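Prillico Opens Bonded Pairs Program to Help Shelter Animals Find Homes Together

Adoption fees for the second animal to be paid in full at participating shelters; applications open to the public this month
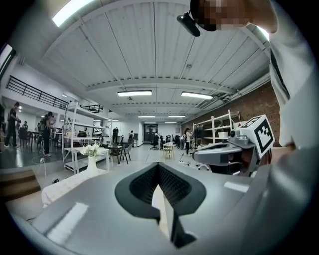 PISEDBRIDGE, June — Prillico, the publisher of animal stories and short videos for pet owners, today announced the start of its Bonded Pairs Program, which will help shelters place dogs, cats, rabbits and other companion animals that have formed a close attachment and should be adopted together.

The program begins with 11 participating shelters. Under its terms, an adopter who takes home a bonded pair will pay the shelter's usual fee for the first animal, and Prillico will pay the fee for the second. Each approved household will also receive up to $500 toward veterinary care during the first year, to be used at any licensed clinic.

Bonded animals often spend longer in shelter care than animals offered singly. Many families who visit a shelter have planned for one pet and have not considered the cost or the space needed for two. When a pair waits too long, shelter staff may be faced with the choice of separating animals that have lived together for years. The program is intended to give those pairs more time and a wider audience.

"Our readers have always responded to stories of animals that look after each other," said Diễm La, director of animal programs at Prillico. "A cat that will only eat when the dog is in the room, two old rabbits that sleep in one box with an empty one beside it. We receive letters asking what happened to them. With this program we can follow them home, and we can help pay the bill."

How the Program Works

Shelters nominate pairs through a short form completed by the staff members who handle the animals each day. The form asks how the two animals came to know each other, whether they eat and rest together, and how each behaves when the other is taken out for a walk or an examination. Pairs may be of the same species or of different species. Littermates are eligible only if staff have seen clear signs of attachment beyond the first months of life.

Once a nomination is accepted, Prillico will publish a profile of the pair with photographs and a short video supplied by the shelter. Profiles will remain online until the animals are adopted. They will list ages, medical needs, diet, and any limits on the type of home, such as stairs, small children or other pets. Prillico will not edit or leave out medical information provided by a shelter.

People who wish to adopt apply directly to the shelter, which makes the final decision under its own rules. Prillico takes no part in choosing between applicants and does not receive their personal details unless a family later agrees to share its story.

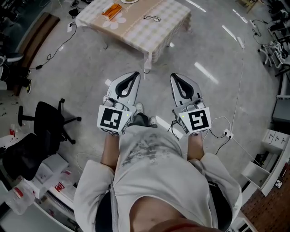

A hand-held gripper in each hand, seen from above.

First Pairs at Hollis Animal Shelter

The first profiles come from Hollis Animal Shelter, which serves Pisedbridge and the farms to the north of the town. The shelter has nominated 3 pairs: two senior beagles surrendered from the same household, a blind tabby cat and the terrier mix she follows from room to room, and a pair of lop-eared rabbits found together in a garden shed.

"The terrier learned to stop at doorways and wait for her," said Đức Nông, who manages the shelter. "We did not teach him that. When he came back from having his teeth cleaned, she walked up and down along the fence of the run until she could smell him, and then she lay down. You cannot put those two in separate cars."

Mr. Nông said that the shelter has kept pairs together whenever it could, but that the second fee is often the point at which a visiting family changes its mind. He added that the veterinary allowance will matter most for older animals, whose dental work and blood tests can cost more than a new owner expects.

Hollis Animal Shelter will hold viewing hours for bonded pairs each afternoon from 2:00 p.m. Visitors are asked to bring any dog already living in the home, on a leash, so that staff can arrange a first meeting in the outdoor yard. Cats and rabbits should stay at home. Their introductions will be planned with the shelter after an application has been received.

Funding and Reader Nominations

The program is funded by Prillico and by the Dultura Fund, which supports the care of older companion animals. Together the two organizations have set aside enough to cover second-animal fees at all participating shelters through the end of the program's first year. Readers who wish to contribute may do so through the program page. All reader gifts will go to the veterinary allowance, and none will be used for administration or advertising.

Prillico is also inviting readers to send in accounts of bonded animals in their own homes. Submissions may be up to 2,000 words long and may include photographs. Selected accounts will appear on the Prillico website in the fall — with the consent of the owner and, where the animals were adopted, the name of the shelter they came from. Animals shown in costumes or in staged situations will not be considered.

"We would like to hear about the ordinary days," Ms. La said. "Who gets the sunny spot, who gives it up, and who wakes whom for breakfast."

Shelters that wish to join the program may apply at any time. Applicants must hold a current state or county license where one is required, must spay or neuter animals before placement unless a veterinarian advises against it, and must agree to take back both animals if an adoption does not succeed. A pair returned to a shelter will be listed again together and will keep its place in the program.

About Prillico

Prillico publishes news, stories and video about pets and wildlife for a general audience. Its offices are in Pisedbridge.

About the Dultura Fund

The Dultura Fund makes grants to shelters and rescue groups for the medical care and placement of older dogs, cats and small animals.

Media Contact

Diễm La
Director of Animal Programs
Prillico, Pisedbridge

Interviews and photographs of the nominated pairs are available on request.

###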